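Marit Grønli on old tables and the people who keep them

Interview, 2024-07-27

Marit Grønli has repaired furniture in Hestel for 25 years. Her shop, Drivari, takes up the ground floor of a former feed store, and most of what comes through the door is a table.

"Chairs get thrown out," she says. "A chair breaks, people buy another chair. A table they'll drive 60 miles with, tied to a roof."

She grew up in a house with one good table and learned early not to put a glass on it. Her first paid job was stripping paint from doors, which she did badly. She moved on to a cabinet shop called Schouten, where she stayed until the owner retired, and then rented her own place.

How repairs start

A customer usually arrives with a story and a complaint. Grønli listens to both but writes down only the complaint. She wants to know where the table stands, whether there is a heater near it, and what it gets wiped with.

"Most damage is from cleaning," she says. "People spray something on it every day for years. Then it turns sticky and they spray it more."

She keeps a paper ledger. The current job is number 1414, a drop-leaf with a split hinge rail. She has never moved the ledger onto a computer, though her daughter set one up for her in March.

What she charges

Her prices are posted by the door. Regluing a loose leg is cheap. A full refinish of a dining table is not, and she tells people so before they unload it. One recent job, a long table with water damage at both ends, came to $982. The owner paid it without arguing, then asked how to get the same finish at home.

"I told her. I don't have secrets. You need a warm room and a lot of patience, and you need to stop touching it."

For most kitchen tables she uses a hardwax oil from Wemix, because owners can patch it themselves. She puts shellac on older pieces if that is what they had before. She dislikes thick glossy coatings and will turn down the work if a customer insists.

On grain

Ask her about wood and she gets less brief. Her favorite is burl, the twisted growth that gives a surface dark swirls and streaks. It is hard to plane and tends to chip out, so it was mostly cut into veneer and saved for the parts people would see.

"It doesn't run in any direction, so your eye doesn't either," she says. "You can sit at it for a whole dinner and still be looking at it."

Strong grain also hides small scratches, she says, which is worth knowing if there are children in the house. It makes patching harder. A missing piece has to be filled with something close in color, and the join nearly always shows if the light is low. 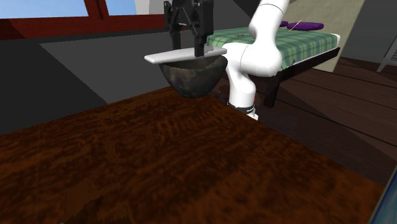
Advice for owners

Grønli's own rules are short. Use a damp cloth, then a dry one. Keep the table out of direct sun, or turn it twice a year. Put felt under anything made of clay.

She doesn't think every table should be saved. If the top is chipboard and has swelled, she sends it home.

"I'd be taking money for nothing," she says. "Use it in the garage until it falls down."

She plans to work a few more years and has started teaching one afternoon a week at the shop. The class is full through the fall, and students bring their own tables.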